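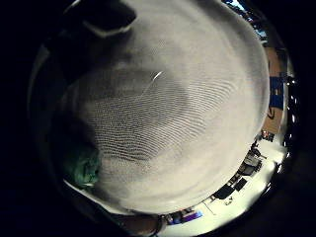

7 min read

Didum Community Help > Arms and grippers > Faults and odd behaviour

Arm lurches sideways on replay whenever the fabric gets close to the camera

rowanbench
Posted in May, edited twice

Quick one hopefully, on my lunch break so excuse the mess.

Setup: Skusura hand-held gripper, fisheye camera on it, Quezada for working out where the gripper is from the video. We record by hand, somebody holds the thing and picks up white fabric off a bench, then the same motion gets replayed on the arm. Been fine for cups, boxes, a dish brush. Switched to fabric and it's all gone sideways. Literally.

What happens. Approach is fine. Gripper goes down towards the cloth, arm follows nicely. Then at the point where the cloth bulges up in front of the camera the arm kicks hard to the left, stops, kicks back. Not every episode but enough of them. Worst one it went into the side rail at Harnau (our second bench, smaller, rail is closer) and bent a jaw tip. No one was near it. But my colleague had been leaning over that rail not long before, to straighten the cloth, so I've pulled the plug on replays until I know what's going on.

View at the bad moment looks like the picture up top. Cloth nearly wall to wall, room squashed into a strip down the right hand side.

Things I've tried:

Cleaned the lens. No change.
Recalibrated the camera. No change.
Recorded slower. Slightly better? maybe.
Turned up the feature limit in Quezada from default to 3,000. WORSE. Kicks are bigger.
Swapped the arm cable because someone told me to. Nope.

Log at the kick says tracking status OK the whole way through, which is the part that's doing my head in. If it had lost tracking I'd expect it to say lost. Quezada throws out lost episodes by itself, these ones sail straight through.

Firmware on the gripper is version 4, whatever the current one is. 825 episodes recorded so far in this batch and I would really rather not bin the lot. Is it the arm, the camera or the tracker? And is there any way to save what I've got?

Edit: yes the e-stop works, yes we tested it. Emergency stop was what ended the Harnau one, just not before the jaw hit.

Edit 2: someone asked about speed. Replay was at full recorded speed. I know. I know.

tarpaulin_tess
Accepted reply

It's the tracker. Had this exact thing with towels last winter and lost a fortnight to it.

Your cloth has a regular weave, rows and rows of little loops, all near identical. Tracker wants points it can recognise from one view to the next. Normally it gets those from the room, bench edges, shelves, gear lying around. When the cloth fills the view the room is down to that sliver on the right and nearly every point it can find is on the fabric. One loop looks like the loop next door. So it matches to the wrong loop, and the one beside it, and the whole lot agree with each other that the camera has jumped a bit to the left. Everything agrees so status says OK. It's confidently wrong, that's why you don't get a lost flag.

And that's why 3,000 made it worse. You gave it more loops to be wrong about. Put it back to default.

Second thing, the cloth moves. Even if it matched every loop perfectly, it would be assuming the fabric is stuck to the world. You push down, the cloth bulges and slides, tracker reads that as the camera moving. So you've got two faults stacked up and they can pull in different directions. Probably why the kicks aren't all the same size for you.

What I'd do, in order:

1. Mask. Quezada takes a mask image, black where it shouldn't look. Most people only mask the fingers. For cloth work mask the whole middle of the view and leave the outer ring. You'll track off the room and nothing else. Feels wrong to throw away that much picture but the ring of a fisheye has heaps in it. Do check the dark bit of hand or gripper at the top left is inside the mask as well, and the fingertip at the bottom, it moves with the camera and will tell the tracker you're standing still.

2. Put something worth looking at in the ring. On your picture the right side has stuff to grab but the left is shadow and black for a good stretch. Move the bench, or stand a couple of big printed boards on the left side. Flat, matte, not repeating. Don't use checkerboards!! same problem as the weave.

3. Don't trust the status line. Trust the motion unit in the gripper. If the video says the gripper leapt left and the accelerometer says it didn't, video is lying. There's a setting in Quezada for how hard it leans on the motion unit, it's low by default. Bring it up. Mine was happiest well past halfway but my gripper is older than yours so go by feel.

4. Sync. Check the offset between camera and motion unit before you do number 3. Ours was out by 200 ms after a firmware update and bringing the weight up with a bad offset made everthing wobble. Give it a sharp tap on the bench at the start of each recording, line up the tap in both. If they don't line up, fix that first.

On saving the batch: don't bin it. The video's fine, the motion data's fine, it's only the worked-out path that is rubbish. Rerun the lot overnight with the mask. Then throw out anything where the path speed goes over what a human arm does while picking up a bit of cloth. The kicks stick out a mile on a speed plot. You'll lose a few where the room really was blocked right out and there's no getting those back.

Don't smooth the kicks out, by the way. Tempting. I did it. Smoothing turns one big obvious kick into a gentle drift that ends a hand's width from where the cloth is, and the arm drives into the bench quite politely. Harder to spot and just as bad for the jaws.

rowanbench

You legend. Masked the middle, ran one of the bad Harnau ones, kick is gone. Sync was out too, not by as much as yours. Leaving the whole batch going tonight. Two things still bugging me. Path now has a bit of a shake to it when the cloth is closest. And I cannot find the motion unit weighting, is it in the main settings or somewhere else?

tarpaulin_tess

Somewhere else, it's in the per-device file, not the main one. Same file as the calibration. Shake at closest point is normal, you've only got the thin strip to go on. Boards on the left will help more than any setting.

mudgee_servo

Everyone's on the tracker which is fair but can we talk about the rail for a sec.

The replay shouldn't have been ABLE to do that. Doesn't matter how dodgy the path is. Bad path goes in, arm should refuse it. I look after a couple of arms in a packing shed and the rules there are boring and I'd copy them:

Check the whole path before anything moves. Any step too big between one point and the next, reject the file. Not slow it down. Reject.

Speed cap on the arm controller itself, separate from whatever software is feeding it. First run of any new recording goes slow, hand on the stop, every time, even when you've done a hundred good ones.

Set a box in the controller that the tool can't leave. Keep the box well inside the rail. Different box for each bench!! Sounds like you moved from a roomy bench to Harnau and took the same limits across, could be wrong, but check.

And no leaning over the rail to straighten cloth with the arm live. Power to the drives off, then lean. Write it on tape on the rail if you have to. An e-stop is for when the other stuff has failed, it's not a plan. By the time someone sees a kick and hits the button the kick is done, as you found out.

Also look at the wrist joint after a hit, not only the jaw. A bent tip you can see. If the wrist has shifted your replays will be off by a hair forever and you'll be back on here blaming Quezada for it.

rowanbench

Yep, same limits on both benches. Copied across the day we set Harnau up, never changed. Fixed this arvo. Wrist check is tomorrow's job, replays stay off till its done. Step check going in as well.

loopback9

have you tried a different colour cloth

tarpaulin_tess

Colour won't do much on its own. Big uneven print would help with the matching but the cloth still slides around, so you'd still want the mask.

loopback9

ok fair. we used an old patterned curtain and it was heaps better than plain but yeah there was still some drift when it bunched up. never tried masking it

rowanbench
Last update

Batch finished. Most of it came back clean. The ones that didn't are nearly all from the same corner of the bench, with the gripper turned so the camera has its back to the window and faces the bare wall. Boards going up on that wall before we record any more. Wrist was out, a tiny bit. Rezeroed it and ran a cup recording we know is good, slow, lands where it should. Cloth replays next, capped, box set, drives off before anyone goes near the rail.

Marking as solved. If anyone has a mask file for the Skusura with the wider fingers please post it, mine is hand drawn and ugly as.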